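Is the Vaughan swap shelf worth keeping?

The swap shelf at Vaughan has been going since January, and we keep being told it is a success. I'd like to know by what measure. The January leaflet promised 900 items "kept out of the bin" by summer. The notebook by the door lists 174, and a fair few of those are the same jigsaws going out and coming back.

People do like it, I'll grant that. But much of what arrives is stuff the owner couldn't face throwing away, and after a month it gets thrown away by us instead. The Skasura branch tried a limit of two items per visit and saw their pile shrink. We were told a limit would be "unfriendly" – so the back room stays full.
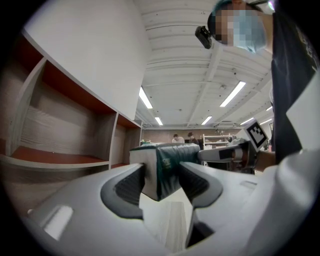
Jaanus Jõgi thinks I am counting the wrong thing, and that a shelf which gets neighbours talking has paid for itself whatever the notebook says. Perhaps. I'd still want the notebook kept properly before we agree to a second shelf at Vinduvano. Comments to the desk, open until 8 most evenings.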